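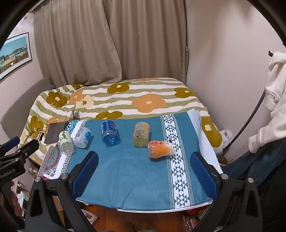 Plamanura, November

Bottle day! I've been putting this one off because it means giving up the little table by the bed, but the pile by the door had got past a joke, so out came the teal cloth and up went the first lot. I'm working in the bedroom this month while the front room is being painted, and I've got the laptop and tablet at the back of the table where I can reach them (more or less).

What I'm after is dull but useful – a sorting order for the empties and near-empties that go into the Letero refill sheets. Ankit Dixit wants bottles grouped by label colour first and shape second. I had it the other way around in the last entry, and he's right that it made the sheet a pain to read. So for this lot I've gone by label: the white and green one with the dots, then the blue circular logo on the white bottle, then the dark blue label, then the yellow-orange, then the orange.

The last two are the trouble. Yellow-orange and orange are easy enough to tell apart side by side, but give me one on its own under the lamp at 9 pm and I'll get it wrong half the time. Ankit suggested paint chips from the hardware store as a reference and I think that's the way to go. I'll tape them inside the cover of this book.

Second thing. Bottles on their sides are a nuisance on cloth. You'd think the fabric would hold them, but the table only has to get a bump from my knee and they wander off. I tried a rolled tea towel behind a row of them after lunch and it did the job, though it takes up room I haven't got. A shallow tray would be better. Bhatt had some in the old catalogue, must check if they still do them.

Volume notes, for the sheet: the Voltden pair I did this morning are marked 2000 mL and 1000 mL, both rinsed and capped, both back in the hall cupboard now. There are 4 more of the 2000s still to go through, and they won't fit on this table, so they can wait for the front room.

Also, Ankit – if you're reading this before I've typed it up, the colour column in the sheet is still the old one. Don't sort on it yet! I'll fix it tonight and put my initials next to the heading when it's safe.

To get: paint chips, masking tape, a new fine marker (the blue one's had it), and a tray if I can find one under the width of the table.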